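Costigan House bedrooms nearly ready for first guests

31/05/2021

The first-floor bedrooms at Costigan House are nearly finished, and what a difference a few months can make! Back in February there was dust sheeting over everything and a ladder on the landing. Now the beds are in, the mattresses are out of their wrapping and the job of dressing them has begun.

The house, on the Gratarmont road, is being turned into low-cost rooms for families visiting relatives at the hospital in Daltis. An appeal for bedding and furniture opened in the spring with a target of 2,000 pounds. It closed on 3,383, and the extra has gone straight into better mattresses and a second set of sheets for every bed.

Colours were put to a vote in the Droro newsletter, and 66 households wrote in. Sandy, earthy shades won easily for the bottom sheets, with white walls kept plain so the rooms feel light even on a grey day.

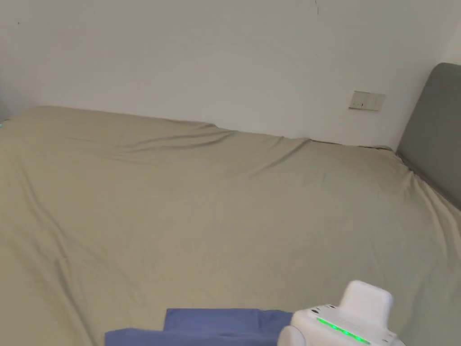 A khaki-beige fitted sheet on one of the beds at Costigan House.

Anyone who has wrestled a fitted sheet over a deep mattress will know that the last corner always fights back, and there has been plenty of laughing about that upstairs. A few creases are still to be smoothed out, but the cotton has a lovely soft feel and it washes well — the first set has been through the machine three times already.

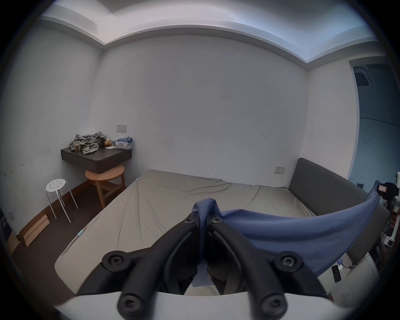
Blue was the runner-up in the vote and so close behind that it has found its way in too. It looks wonderful against the beige, fresh and calm at the same time, and it stops the rooms feeling like a hotel. The grey upholstered headboard was a good find as well, with its rounded top and no hard edge to bump your head on when you sit up to read.

Next come the curtains, bedside lamps and a proper airing cupboard on the landing, which will be paid for from a grant of 1,000 pounds.

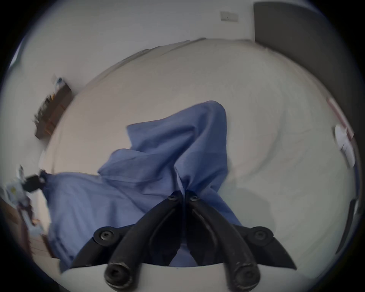 Spare bedding is still very welcome, doubles especially, so long as it is clean and in good condition. Pillows have to be new, please. Donations can be left in the porch at Costigan House any morning before noon, and there is a box for them at the Droro library too. An open day will follow once the curtains are up, with tea in the garden and a chance to look round all the rooms.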